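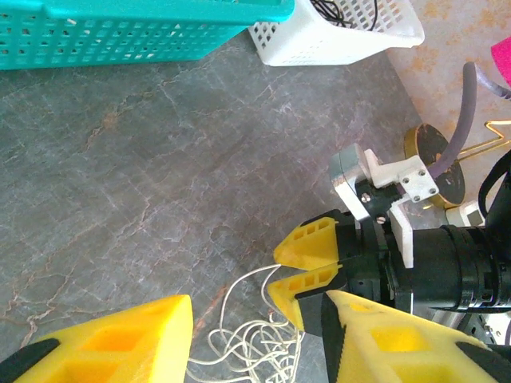 Jucélia Sampaio 来信表示，石纹台面这一侧的线缆整理规则应当先定下来，再谈是否添购收纳用具；目前两只塑料筐的用途在口头上有三种说法，各班次执行不一，建议本次记录写明以哪一种为准。

上述意见收到，本条即按此意见拟写。

工作间记录
日期：2018年5月21日
地点：Grumari 工作间，石纹台面及其相邻区域
记录：Ismael Coutinho
事项：线缆及零星物件的归置；两只塑料筐的用途划分；台面使用约定的修订

一、缘由

上一版台面使用约定写于工作间搬迁之前，其中所述位置均以旧台为参照，搬迁后未作修改。旧台无石纹，颜色浅，黑色线缆放在上面一眼可见；现台面为深灰色，带白色及锈橙色细纹，浅色细绳、细丝一类物件落在上面，容易与纹路混在一起。近一段时间，有人将白色细绳误认为台面纹路，收工时未予清理。另有相反情形：有人将台面中部细小的浅色纹路当作线头，反复去捡。两种情形均已口头说明，此处一并记录，供后来者参考。

搬迁后线缆的存放亦不统一。一部分盘好后放入白色筐，一部分挂在筐沿，一部分直接留在台面右侧。使用者各有理由，但第二天接手的人需要重新辨认哪些在用、哪些待收，时间多耗在这上面。

二、两只塑料筐的用途

经与 Jucélia Sampaio 往来两次信件，现定如下。

白色塑料筐：存放已盘好的黑色线缆。线圈应整体置于筐内，筐沿以外不留线头。现有的一卷黑色线缆有一段绕过筐沿，属于过渡期的做法，本条生效后应将该段收回筐内。

青绿色塑料筐：存放待查线缆和转接件。凡接头松动、外皮有损、标签脱落或来源不清者，一律先入此筐，查明后再行转出。查明之前不得混入白色筐。

两只筐的位置沿台面后侧并排摆放，青绿色在左，白色在右。以往两筐之间有时略有重叠，白色筐压住青绿色筐的一部分筐沿，取用青绿色筐内物件时需先挪动白色筐。今后两筐间应留出可以伸手的空隙。空隙不作具体尺寸规定，以单手能够提起任意一只筐而不带动另一只为度。

关于筐壁孔眼，Prado 方面曾提出可将扎带直接穿过孔眼，把线圈固定在筐壁内侧。此法试过一次，固定确实牢靠，但取线时需剪断扎带，剪下的短头又落在台面上，清理不便。现阶段不采用。如日后改用可重复开合的绑带，可再议。白色筐的孔眼较小且为方格状，青绿色筐的孔眼为成排的小长方形，选用绑带时应分别试穿，不宜按一只筐的孔眼统一采购。

三、盘线方法

此前各人盘线手法不同，同一卷线经两人之手后常出现扭结。现统一如下，旧有习惯请自行改正。

（一）盘线前将线缆自然放直，用手自一端捋至另一端，遇扭转处先松开。

（二）单层盘绕，圈径以能够平放入白色筐为准。细线圈径可小，粗线不得强行缩小。紫色、淡紫色一类较粗或外皮较软的线缆单独盘放，不与黑色线缆同扎。

（三）正绕一圈、反绕一圈，交替进行。初学者容易忘记反绕，可在盘完后提起一端轻抖，如出现八字形扭结，应拆开重盘。

（四）收尾处以绑带固定一道，绑带不宜过紧。接头朝外，便于辨认。

（五）带标签的线缆，标签应露在线圈外侧。标签字迹不清的，先补写再入筐。

第三项在试行期间争议较多。Deltthorpe 来的同事习惯全部正绕，称其所在工作间沿用多年，未见异常。经当面比较，较短的线缆两种绕法差别不大；较长的线缆全部正绕后，再次展开时扭转明显。故短线不作强制要求，长线应按第三项执行。长短的划分暂以台面长边为界，台面长边量得157厘米，线长超过此数者即按长线处理。以台面作尺，取用方便，不必另备卷尺。台面短边为98厘米，一并记下，供日后配置垫板时参考。

四、细绳与其他零星物件

细绳是本次整理中最费事的一类。白色细绳落在石纹台面上，近处看得清楚，从侧面看则与白色细纹相近。建议收工前将手掌平放，自台面左侧推至右侧，遇绳即觉。目视一遍之后仍应以手推一遍，两者次序不拘。

短于30厘米的细绳不再保留，直接弃入废料盒。长于此数者绕成小束，放入抽屉左格。不得将细绳与线缆同放于白色筐内，二者缠在一起后极难分开，前次为此耽误了整个下午。

带黄铜色圆边的黑面圆盘，归属已向各方询问，尚无人认领，用途亦未确定。有意见认为是灯具底座，也有意见认为是安装用的盘件，均无凭据。在查明以前，圆盘留在台面右侧，不得拆解，不得打磨。其黑色表面已有擦痕，是否为搬迁时所致，无从判断，故不作责任登记。

金色细丝架一件，带尖角，造型近似星形，同样在台面右侧。该件较细，易受压变形，挪动线缆时应先将其移开，不得从其上方拖拽线缆。尖角处可能勾住线缆外皮，请各位注意。

白色小块一件，置于圆盘右下方附近。材质未查，暂按垫块登记。若有人确认其为某设备配件，请在本条后补写。

五、台面相邻区域

石纹台面右后方另有一处浅褐色带橙色斑点的表面，与本台面颜色差别明显。旧约定未提及此处，各人理解不同，有人视为台面的延伸，有人视为他人的位置。现明确：该处不作为线缆存放处，仅允许临时搁置随手取用的物件，收工时一并清理。

线缆自该侧经过时，应留有余量，不得绷紧，亦不得压在筐底。线缆弯曲处应保持缓弧，不得折成锐角。悬空的线段以不触及台面中部为宜，台面中部留作整理之用。

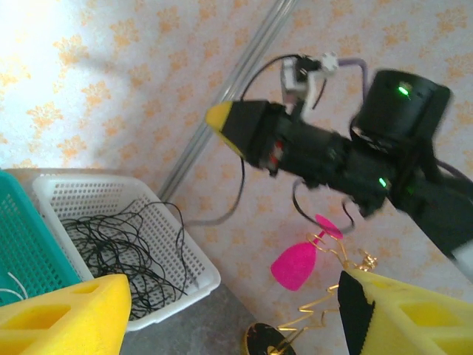 图二　台面上方绕行的黑色线缆，后方为青绿色与白色塑料筐

上方悬空线段在整理时最容易被忽略。盘线的人视线多在手边，起身或伸手取筐时，袖口可能带到上方的线。请先看清线的走向再伸手。取筐一律自左侧靠近，双手托筐底提起，不得单手拉筐沿向前拖行。

半透明银白色长杆一根，斜置于后侧，下端靠近白色筐右侧筐沿的上方。有人提议将其横置作为挂线杆使用。此事尚未试验，其承重情况不明，暂不得在其上悬挂任何线缆。提议人如有意试做，请先写明固定方法，交 Jucélia Sampaio 审阅。

六、试行情况

本约定正式写入前，已按草稿试行一段时间。现将所得意见分列，不作合并，以免失去原意。

意见一：两筐分工之后，取线较以往快，但归还时仍有人不加判断，直接放入白色筐。建议在筐旁加贴纸条。

记录人按：纸条可加，但不应贴在筐壁孔眼处。可写于硬纸片，以细绳系于筐沿。细绳请用抽屉左格现有者。

意见二：青绿色筐容量较大，待查物件越积越多，查明者少，入筐者多，长此以往将成为杂物筐。

记录人按：此意见属实。现规定青绿色筐每两周清查一次，清查时应逐件取出，不得只翻看上层。能当场判断者当场处理；不能判断者写明疑点，再留一个周期；连续两个周期仍无结果者，移交 Sandano 仓库，使用移交单3578号所附格式，不另设表。

意见三：石纹台面较硬，金属件放下时声响大，且恐留下划痕，应铺垫板。

记录人按：同意铺设，但垫板颜色应与黑色及白色物件均有区别，灰色不宜，黑色不宜。浅绿或浅黄均可。铺设范围限于台面中部，两只筐及右侧物件之下不铺。采购前请先以旧布试铺数日，观察是否滑动。

意见四：台面纹路中有几条颜色偏铜色，位于左前方，细铜丝落在该处不易发现。

记录人按：已采纳。剥线作业一律移至台面中部进行，线芯碎丝随剥随收，不得以口吹散。左前方不再进行剥线作业。

意见五：白色筐内线圈层叠，取下层的一卷必须先取出上层各卷，建议竖放。

记录人按：竖放试过，线圈自行倾倒，且接头易从方孔中伸出，取出时受阻。现仍为平放，常用者置于上层。若日后添置窄格收纳，可再改为竖放。

七、收工核对

每次收工按下列各项核对，核对人于登记页签名。无须填写数量，只填写是否完成。

白色筐：线圈在筐内，筐沿外无线头。
青绿色筐：新入物件已写明疑点。
两筐之间：留有空隙，未相压。
台面中部：已目视，已用手推过。
台面右侧：圆盘、细丝架、白色小块未移出原处；如因作业移动，已放回。
浅褐色斑点表面：临时物件已收走。
悬空线段：未绷紧，未折角，未触及台面中部。
废料盒：已倒空或已写明次日倒空。

核对中发现问题而当时无法处理的，写在登记页背面，不得仅以口头转告。上个月曾有一卷线外皮破损，经三人口头转告后，接手者收到的说法已变为“接头松动”，按接头问题检查一遍，未见异常，又放回了白色筐。该卷线现已转入青绿色筐，待补查外皮。

八、尚待处理

垫板的颜色与材料待定，由 Ismael Coutinho 取样后传阅。

圆盘的来历继续询问。Prado 方面答应翻查搬迁时的装箱记录，目前未有回音。若八月仍无结果，按无主物件移交 Sandano 仓库。

筐旁硬纸片的文字拟为“已盘好”与“待查”，字数从简。Deltthorpe 同事建议加写葡萄牙文，可行，请其代为拟稿。

盘线手法的示范，拟在下次例行整理时进行一次，参加者自带一卷较长的线缆。工作间不另备练习用线。

旧版约定自本条写入后停止使用，墙上张贴的一份请路过者顺手取下，交记录人归档。

补记：写完本条后又收到 Jucélia Sampaio 一信，同意两筐用途的划分，对清查周期有保留，认为两周过短，执行的人未必跟得上，建议改为每月一次。记录人的意见是先按两周执行两轮，再看青绿色筐内的积存情况决定是否放宽。来信另问及粗线应放何处，因第三节只写明单独盘放，未写位置。现补充：粗线盘好后平放于抽屉下层，不入筐，标签朝上。

Ismael Coutinho 记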